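**Dakilville Supporters' Union: statement on the proposed cup format and the Prurneo sponsorship**

September 2026 - for immediate use

The Dakilville Supporters' Union has read the plans for a new format in the Kirkthorpe Cup and is not persuaded by them. We were sent a 40-page document with a glossy cover and asked to welcome it. We would like some answers first.

The organisers want to scrap the present straight knockout and replace it with a group stage, followed by two-legged ties up to the semi-finals. They say this will give smaller clubs "more nights to remember". It will certainly give them more nights. Whether a midweek away trip in January to play out a dead group game is one to remember is something our members feel able to judge for themselves.

## What is being proposed

Under the plan, 33 clubs would enter. One of them would go out in a preliminary tie and the other 32 would be drawn into 8 groups, seeded on league position over the past three seasons. The top two from each group would go through.

Seeding is the part we like least. The cup has always had an open draw, and Dakilville's best run in living memory began because two bigger sides came out of the bag together in the first round. Under the new rules those two sides could not meet until much later. The document calls this "protecting the quality of the closing rounds". We think it protects the clubs that are already doing well, and we would have more respect for the plan if it said so.

Replays are to go too. The stated reason is fixture congestion, yet the same document adds at least two matches to the season of every club in the groups. We have asked how both of these things can be true and have had no reply on that point.

## The money

The new format comes with a new sponsor, Prurneo, and a new name for the competition that we will use when we have to. Clubs have been told that the deal will "transform" their income. No club we have spoken to has seen the contract, and the figures in the document stop after the first year.

We have no quarrel with Prurneo, who are free to spend their money as they please. Our concern is with what was given away in return. The document mentions flexible kick-off times four times and travelling supporters once. It mentions a price cap on away tickets nowhere, although a cap was promised when the last deal was signed and is still missing.

The union put these questions to the organisers in June:

- How much notice will supporters get when a match is moved for broadcast?
- Who pays when coaches have already been booked?
- What share of the sponsor's money goes to clubs that finish bottom of their group?
- Can the sponsor ask for a tie to be moved to another ground?

We were told that all of these were "being worked through". The format is due to go to a vote of the clubs this autumn, so we assume somebody is working quickly. 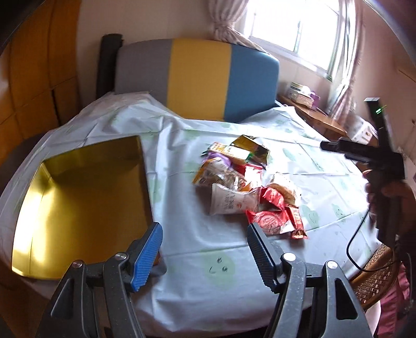

## The Tak app

Tickets for group matches would be sold only through Tak, a phone app that also carries team news, offers and what the document calls "fan moments". Paper tickets and sales at the turnstile would end.

We tried Tak during the pre-season friendlies at Kirkthorpe and our members' reports were mixed at best. Some got in without any trouble. Others stood outside watching a loading screen while the first goal went in. Several older members who have followed Dakilville for most of their lives do not own a phone that will run it, and the advice they were given was to ask a relative.

The app also wants a good deal of personal information for something whose job is to open a gate. We would like to know who keeps it and for how long. A free pie voucher does not answer that.

## What we are asking for

The union is not against change in the cup. Early-round crowds have been thin for years and the prize money is poor. We have said so ourselves, more than once, and we would back a fairer split of the gate and an earlier start to the competition.

We do object to being shown a finished plan and then told it is a consultation. The online survey that came with the document had no box for "keep the knockout". It asked only which parts of the new format we were most excited about.

We are therefore calling on Dakilville's board to vote against the format as it stands - and to say publicly how it voted, whichever way that goes. A petition started by members at the last home match has already passed 400 signatures and will be handed in before the vote. We have also written to supporters' groups at the other clubs asking them to press their own boards.

If the organisers publish the contract, put back the open draw and keep a turnstile open for people with cash, we will gladly look at the plan again.

**Notes to editors**

The Dakilville Supporters' Union is independent of the club and is paid for by its members. It holds no shares and has no seat on the board. Requests for comment should be sent to the union's press desk, and copies of its letter to the organisers are available on request.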